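Glassware corner — what's in, what's out, what's late

Quick one this month, we're mid stocktake and half the shelving is in the corridor. Sorry if you rang after 2 and got nothing. Orders are going out, just slower than usual.

First the bits people keep asking for. Buma beakers, low form with spout, back in all the small sizes. The 400 ml ones came in last, boxes a bit battered but the glass is fine, we opened every one. Tall form still waiting. Renholm have said July for those and I'd not plan a term round it.

Test tube racks, the white plastic ones, plenty. The wire ones have gone and won't be back unless somebody shouts. Test tubes by the box of 60 only now, we can't split them any more, too many broken in the post.

Droppers and teat pipettes — fine. Wash bottles — fine. Funnels — only the big ones left. Filter paper, all sizes, order early please as the schools always want it the same week.
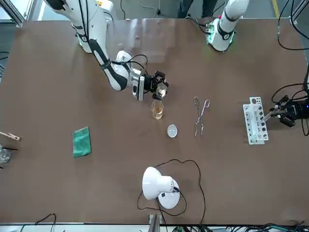
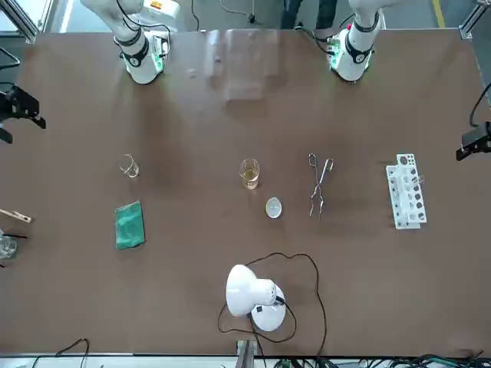 Small dishes next, as we've had more emails about these than anything else. Evaporating dish or watch glass, which do I want? Short answer, if you're heating it, get the evaporating dish. A watch glass is good for covering a beaker or holding a few crystals while they dry off, but it isn't meant to go over a flame. The small oval white dish by the beaker of yellowish liquid is the sort of size most people are after, a few drops or a pinch of something, and you can fit a whole row of them on a tray. Ours are round, mind, the oval ones we get in odd lots and they go quickly. Glazed inside and out, with or without a lip. Say which on the form or you'll get whatever is nearest the top of the box.

Same goes for tongs. People order "tongs" and then send them back. Crucible tongs are the scissor kind with finger loops, for lifting crucibles and dishes. Beaker tongs are wider with coated jaws. Test tube holders are another thing again. We have 18 pairs of crucible tongs left at the old price, then it goes up, not by much but it does go up. Give them a wipe and a drop of oil at the joint if they're going in a drawer over the summer. The ones that come back to us rusty have nearly always been put away damp.

Reminder on chipped beakers. Check the spout, that's where it starts. Run a cloth round the rim, not your finger. If the cloth snags, bin it in the broken glass tub. We do get asked if a small chip matters for cold work and we'd still say bin it, a new one costs less than a box of plasters.

Cemdale catalogue — the paper copy is out of date already, page with the stands and clamps has the wrong sizes on it. Use the web list. Corrected sheet goes in with every parcel this month, if yours is missing ask and we'll send one.

Dvorak burettes: the taps have changed. Old keys don't fit the new barrels. If you only need spare keys for the old type tell us now, we've got one bag left and I dont think there'll be another.

Postage. Glass goes in the double box from now on so parcels look enormous, please don't refuse them at the door, it's mostly paper inside. Small orders without any glass still go in the padded bags. Anything arriving broken, take a photo before you unpack the lot and email it over the same day if you can, the carrier is getting strict about it and we need teh box in the photo too.

Old racks and stands for collection, free, by the side door, mornings only till they're gone. Bring your own box.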